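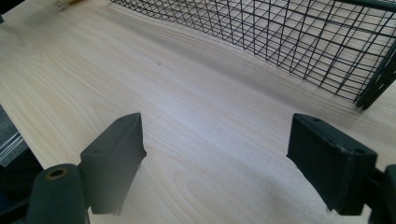
Tabletop, basket end. Small dark spot toward the top, if your screen is clean.

Topic: Finish for a pale wood table, or leave it alone?

riltgate70
Got this table in January and I have done nothing to it. It feels bare and it looks bare, and I like it that way. My household would like it to survive soup. Every clear finish I have tried on the underside turns it the color of weak tea. Is there anything that keeps it pale, or do I just accept the tea?

Also, the black wire basket lives on it full time (mail, keys, onions). Will it scratch?

L_Husar
Water-based poly, matte, thin coats. Sand lightly between them. Oil is where your tea is coming from.

OvidiuC
Poly on a kitchen table is a raincoat on a cat. Use a hardwax oil with a bit of white pigment in it. You can patch it when it gets a ring. With poly you get to sand the whole top again and think about your choices.

L_Husar
I've had poly on mine through two kids and a fondue set. Never patched a thing.

OvidiuC
And it feels like a lunch tray.

L_Husar
A clean lunch tray.

priso_wanda
The basket will scratch before the soup gets there. Bare wire on bare wood, and the long side of yours looks a bit bent, so it may not sit flat. Felt dots on the corners. Cheap ones fall off by Thanksgiving so buy the sheet and cut your own.

riltgate70
It was straight once. I put a cast iron pan in it during a move.

Felt is a good idea, thanks. Would you fill the little dark spot before finishing? I can't tell if it's a knot or something the mill left me as a gift.

Despina A.
Leave the spot!! I filled one on my desk and now there's a beige blob where a perfectly nice speck used to be, and my eye goes to it every single morning.

priso_wanda
Scrape it gently with a fingernail first. If it comes off it was lunch.

OvidiuC
Whatever you use, do the test piece on the top side of an offcut. My underside was a different board entirely and lied to me.

L_Husar
Agreed, and I don't enjoy typing that.

riltgate70
Fingernail says knot. It stays. Ordering a small can of the white oil and a small can of the matte poly, and the onions are moving to the counter until this is settled.

L_Husar
Two coats minimum before you judge the poly.

OvidiuC
One is plenty to judge it.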